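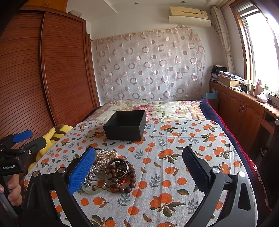 Jewellery and an open box on a bedspread, with a pair of hand-held grippers.

Hand-held gripper work at Landeck: questions from staff

Last updated 2025-10-09

What is changing?
From July, part of the household sorting work has been recorded with hand-held grippers. The recordings go to the Starnuro project, which uses them to train robot arms for the returns and storage floor. Ordinary sorting by hand continues on all other lines.

Is my job being replaced?
No post is being removed during the trial. After it ends, the small-items bench will need fewer hours of repeat handling and more hours of checking and fault clearing. Imani Haddad will publish the revised rota before any hours move. We cannot give an undertaking beyond the trial period, and the staff side has been told so.

Who can do the recording work?
Anyone who has passed the bench test. There are 19 trained operators at present. Training takes 3 shifts, paid at the normal rate.

Why are necklaces and bangles on the task list?
They behave differently when picked up. A string of beads sags and tangles; a bangle keeps its shape and tends to roll. Both are common in returned goods, and both were handled badly by the earlier arm at Harawira.

Do I have to untangle a pile before starting?
No. Leave it as you find it. If two pieces come up together, put them down and try again. Do not free them with your fingers while recording — stop first, then restart as a new attempt.

How many attempts are expected?
The target for the whole site is 600 accepted attempts per task. There is no personal target, and attempt counts are not used in appraisals.

My wrist aches after a session. What should I do?
Stop and tell Eleri Meredith the same day. Sessions are limited to 40 minutes with a break away from the bench. Grip force should come from the whole hand, and the elbow should be supported where the surface is low, such as a bed.

Who sees the recordings?
The Starnuro team and the two reviewers on site. Supervisors have no access. Speech is removed before review.

Can I go back to my old line?
Yes, with one week's notice to Ratree Sombatkul. Your grade and pay are unaffected.

Where do I report a worn grip pad?
Use form 204 and take the tool out of use. Spare pads are kept in the Idis store.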